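**October 15, 2025 – bay lining, paper and top panel**

Continues from the wall entry. Backing boards are fixed on all three sides and the filler has been sanded. Kyriaki Vrettos primed them yesterday afternoon. Checked by hand first thing: no chalking, no tacky spots. One raised screw head low on the left wall, driven in and spot-primed before starting.

**Wallpaper**

Paper is the Gullora, pale beige ground with the small orange motif. Both rolls carry the same batch number. Unrolled a length of each side by side under the bench lamp and could not see a difference in the ground color.

Paste is Elton, mixed to the leaflet for medium-weight paper. Soak time on the leaflet is 10 minutes. Tried a scrap at 10 and it still crept when smoothed, so used a second scrap to find the limit. It started to stretch badly past that, and the creep on the first turned out to be from too much paste at the margins. Kept 10 and brushed thinner.

Sequence was back wall, left wall, right wall. Started the back wall from a plumb line in the center and worked outward, so the cut strips fall at the corners. The motif is small enough that a drift of a millimeter or two does not show from standing height, but it shows badly as a step at a seam. Matched every seam at eye level and let the error run out to the top and bottom.

Corners: did not wrap the paper. Each wall is papered separately and trimmed in the corner, and the aluminum posts take care of the line. Left a 3 mm gap behind the post position on the left and less than that on the right, where the board is slightly out of square. I would recut that board if it were ever off again. Not worth doing for its own sake.

Changed the knife blade after every second cut. Wet paper tears on a used blade, and the one tear we got (right wall, low) was from skipping the change. Patched with a torn-edge piece, motif matched. Kyriaki could find it with a flashlight. I could not.

**Top panel**

The panel is the Stollent gray with the marble texture, darker veins and a little brown in it. Before fixing, turned it both ways around to see which way the veining looked better against the paper. No strong preference from either of us. Went with the orientation that put the cleaner factory edge to the back.

Dry-fitted, marked, lifted out, took 8 mm off the left side with the track saw. Fine blade, face down, tape on the cut line. No chipping on the face. Edge dressed with a block and 180 grit.

Aluminum trim at the back and sides is from the Magnusson offcuts box. Mitered the back corners. The left miter closed fully; the right one is open by a hair at the inside and will collect dust there. Trim is bonded, with a bead kept well back from the visible edge. Squeeze-out wiped with isopropyl before it skinned.

Slotted strip along the front cleaned with a stiff brush and vacuumed. There was sanding dust packed into the slots from the wall work. Same with the grooves in the rail, which took longer than the strip. Next time tape both over before any sanding starts.

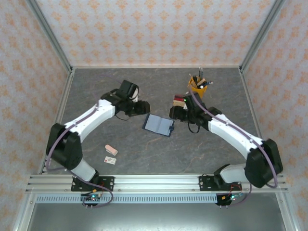

Temperature in the shop was 20 °C all day and the heater stayed off. I would rather the paste dried slowly. Seams are to be left alone until tomorrow, no rolling, even if an edge looks proud. Most of them pull down on their own as the paper shrinks back, and a roller at this stage only polishes the surface and leaves a shiny track.

Cleaning for the top: damp cloth, neutral soap, dry cloth. No scouring pads, the texture holds the scratches. For the paper, dry brush only. I have not tested whether the orange is fast against water and there is one scrap left for that.

Open items:

- Right miter: fill with clear or leave
- Rub test on the Gullora scrap, damp white cloth
- Check seams, back wall first
- Return the unused half bag of Elton to the dry cupboard, lid taped
- Write the batch number inside the cupboard door – it is only on the roll wrapper at the moment
- Kyriaki to measure the right wall board for square, top and bottom, and note both values here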